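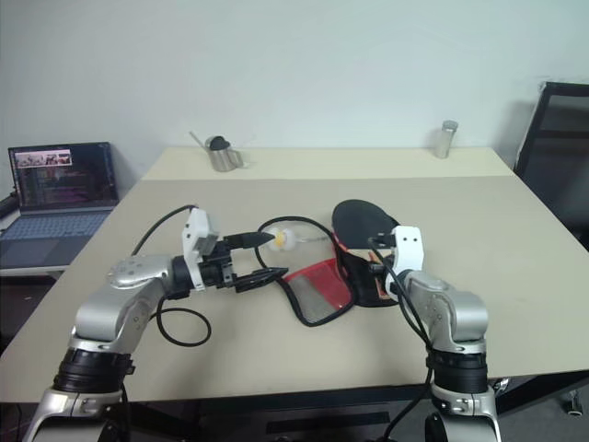 4. Cleaning and storing your bat

Do this step after each time of play. The Tresico rubber keeps its grip longer when it is free from dust.

4.1 Put two drops of Tresico cleaner on the sponge.
4.2 Wipe from the handle to the top edge, always in the same direction.
4.3 Let the rubber dry for 6 minutes in the air.
4.4 Lay the bat in its case and close it.

Note: A case can stay open overnight if the handle is damp from the hand.

Caution: Do not use alcohol or washing-up liquid - they make the rubber hard. Never leave the bat in a hot car or on a radiator.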